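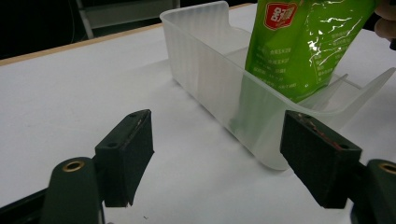 Slide 1: green pouch, frosted bin.

Right, hello everyone, can you hear me at the back? Lovely. I'm going to talk for 22 minutes about kitchen cupboards, and then we'll have tea.

(Pause. Let people find seats.)

I moved to Gretilcombe with two boxes of food I hadn't looked at properly in years. There was a tin of chestnuts in there that had been through three house moves! So when I say I used to be bad at this, I mean really bad. I bought rice every time I went to Fenddale because I could never see the rice I had.

Slide 2: the big clear-out
Take everything out. Yes, all of it, even the top shelf you need the steps for. Put it on the table and read the dates. Mine took a whole afternoon in July with the back door open, and I found 14 half-used packets of pasta, most of them different shapes (soup, we had a lot of soup).

Ask: who here has more than one jar of cumin? Wait for hands. There are always hands.

Slide 3: best before and use by
Go slowly on this one, it's the bit people write down. Use by is about safety, so stick to it. Best before is about quality - the biscuits may be a bit soft but they won't hurt you. Someone will ask about eggs. Say we'll do eggs at the end.

Slide 4: bins and baskets
I like to group things by meal. Breakfast bits in one, baking in another, and one for odds and ends that don't belong anywhere. Stand your pouches up if they'll stand, and put the new ones at the back. Measure your shelf before you buy anything, please. I came home with 8 bins and the door wouldn't shut.

Old shoeboxes are fine too. Mention this early, or people start asking about prices.

Slide 5: the list on the door
Mine's a scrap of paper and a pencil on a string. When you open the last one of something, write it down. I tried doing it on my phone and kept getting distracted by messages, so back to the pencil.

Read out my list from last month if there's time. Skip the bit about custard powder.

Slide 6: flour
Keep a 500 gram jar for everyday and leave the rest in its bag, folded over and clipped. Wholemeal goes off quicker than white, so buy it in smaller bags. Hand round the clips here and remember to get them back.

Questions, then eggs. Handouts are on the chair by the door, and the kettle's already on.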